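Semple Peel-and-Stick Wallpaper, Child's Room Pack: Review
By Dougal Buchanan
Jan 20, 2025

Semple sells its child's room pack as a one-wall kit. You get 2 rolls of printed vinyl, a felt-edged squeegee, a snap-off knife and a paper layout guide. I bought the Hundmont pattern, a small repeat of hills and pine trees in gray-green, for a bedroom with painted drywall and one window. The paint was an eggshell finish, fully cured.

The rolls are 33 feet long. The print is matte and does not glare under a ceiling light. Pattern repeat is 14 inches, stated on the label and correct on both rolls when I checked with a steel rule. Batch numbers matched. Check yours before you peel anything, as the seller will not take back a cut roll.

Surface prep

The guide asks for a wipe with a damp cloth and a day of drying. I would go further. Fill the nail holes, sand them flush and spot prime. The vinyl is thin and any raised filler will telegraph through, mostly in the pale sky areas of the print. Textured walls are out. I tried an offcut on an orange peel surface in the hall and the edges lifted overnight.

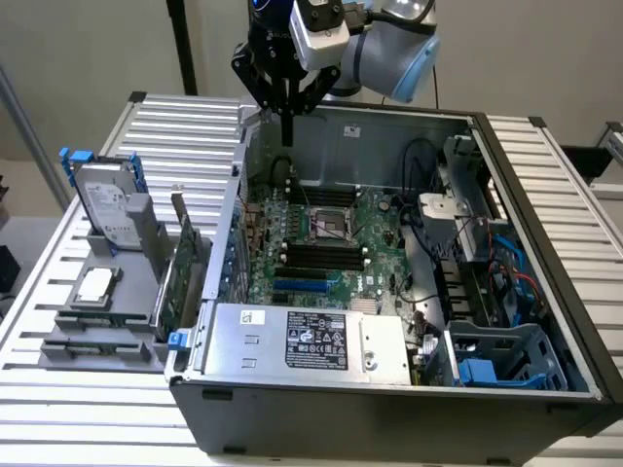 Layout takes longer than hanging. Drop a plumb line one panel width from the corner, less half an inch, and work away from it. Do not trust the corner itself. Switch plates and outlet covers come off first, with the breaker off, and the paper goes over the opening before you trim back to the box. It is the same habit as laying a desktop tower on its side and taking the side panel off before reaching for anything on the motherboard: open access first, then work. Trim inside the line of the cover plate and the cut edge disappears once the plate is back on.

Adhesive

Initial tack is low, which suits a first-time installer. I pulled and reset the first panel several times with no stretching. Bond builds over the next day or so. After that the panel still comes away, but slowly, and it needs a hair dryer near the baseboard. On my wall it took no paint with it. On a second patch, where the paint was older and chalky, it took a strip the width of my thumb. Test behind a door.

The Drernik pack I used in another room grabs harder from the start. It holds better beside a radiator. It is also much less forgiving, and I creased one full drop beyond saving.

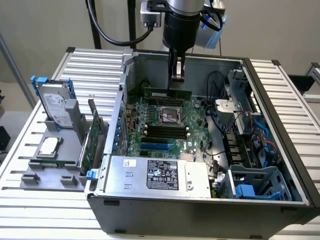

Memory module in the upper slots of the board, CPU socket empty.

Tools in the box

The squeegee is fine. The knife is poor. The blade flexes, and it dragged on the third cut along the ceiling. Use your own knife and snap a fresh segment for every drop. The layout guide assumes a wall with no window, so anyone with an opening will have to work out the short drops alone. Dullero prints a proper grid on its backing paper. Semple prints only a logo, and cutting square needs a long straightedge.

Seams

Butt joints, no overlap. Two seams were invisible from the bed. The third opened by a hair near the window, where the wall gets afternoon sun. I rolled it again and it has stayed closed so far. 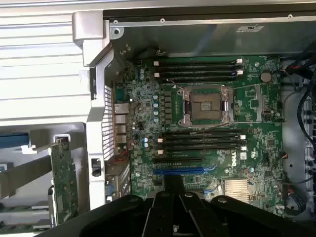

Cleaning is simple. Washable marker came off with a wet cloth. Wax crayon needed dish soap and left a faint shine when viewed from the side. Ballpoint did not come off. There was a mild vinyl smell on the first night, gone after airing the room.

Cost

I paid $200 for the pack. Covering the same wall in paste-the-wall paper would cost less in materials but needs a table, a brush and a bucket, and it is harder to remove when the child decides against pine trees. I plan to check the window seam again in February, after the heating has been running longer.

Pros: matte print, accurate repeat, easy to reposition.
Cons: weak knife, no grid on the backing, not for textured or chalky walls.

Recommended for smooth walls in sound paint. For rough walls, use a lined, pasted paper.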